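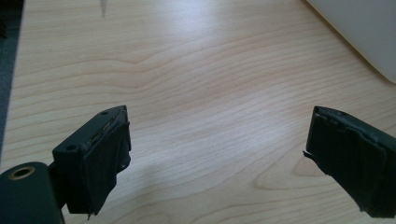
Wood grain is the pattern made by the fibers, pores, and yearly growth layers of a tree once its trunk has been cut and smoothed into a flat surface. Most people know it best from the top of a desk, where they may look at it for hours a day without giving it much thought. On a pale desktop with a maple-like look, the lines tend to be fine and wavy, running in soft beige and tan from one side toward the other, and now and then they bend into a rounded loop, a little like a knot, that the eye keeps coming back to. Loops of this sort are known in the trade as swirls, and plenty of desk owners grow rather fond of theirs.

Search articles Go

Updated September — by the Sokex Home Reference desk

Origins of the pattern

A tree in a climate with real seasons adds a layer of wood each year, lighter in spring, when growth is quick, and darker toward the end of summer, when it slows down. A board cut lengthwise through these layers shows them as long lines. If the cut passes straight toward the center of the trunk, the lines come out close and nearly parallel; if it passes off to one side, they spread into the broad arches that furniture makers call cathedrals. Where a branch once started, the fibers had to find their way past it, and the lines curve to match — sometimes a good distance from the knot itself.

Solid, veneered, and printed tops

The same pattern may reach a desk by several roads. A solid top is made of boards glued edge to edge, and the lines usually change at each joint. A veneered top carries a thin sheet of real wood over a core, which lets one handsome figure run across the full width. A laminate top may carry a printed picture of grain under a clear, hard layer, and the better prints are good enough to fool a careful buyer. The Lisetti pattern book, a much-thumbed catalog of decorative surfaces, lists 1,072 designs, of which 300 are pale woods and only 22 include a swirl.
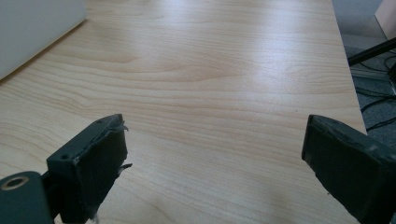 One old test is to look for repeats, as a printed design comes around again sooner or later while a tree never draws quite the same line twice. Another is to compare the top with its front edge, where the lines on solid wood carry over the corner or end in growth rings.

Light and care

Pale tops are kind to a dim room, though a smooth finish can throw back enough daylight to hide the grain altogether, and moving the desk a little, or hanging a thin curtain, generally brings it back. For everyday cleaning a soft damp cloth is plenty, wiped along the lines and followed by a dry one. Oiled wood likes a fresh coat from time to time; laminate needs no oil and will only turn sticky with it.

See also: Osagie finish scale; Cloltel edge joint; Veneer matching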